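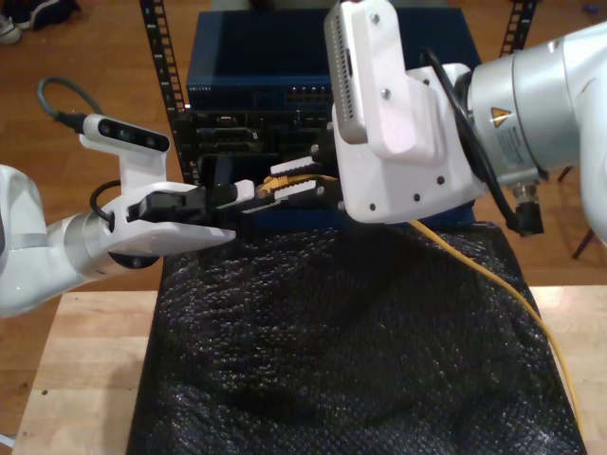 Yellow network cable held by the connector end, with the rack equipment behind.

6.3 Connecting the network cables

Read section 6.2 first. The rack units must be fixed in place before any cable is fitted.

1. Lay the Ploltwood work mat in front of the rack, textured side up.

2. Take the yellow cable from its bag and undo the tie. Do not pull the cable straight out of the coil — unroll it.

3. Check the connector at both ends. If a locking tab is bent or missing, use another cable.

4. Hold the cable by the connector and line it up with the port, tab towards the release side.

5. Push until the tab clicks. Pull back lightly on the connector to check that it has locked.

6. Leave a loop of at least 40 mm before the first cable tie.

7. Write the port number on the label sheet. Ports 1 to 17 are for the Horthorpe line; leave the others free until section 6.5.

Note: Spare cables are sold in bags of 36. Quote the rack model when ordering.

CAUTION: Never carry or hang a unit by its cables. Do not use a connector that has been trodden on.

To remove a cable, press the tab fully down and draw the connector straight out. If it sticks, press the tab again — do not twist.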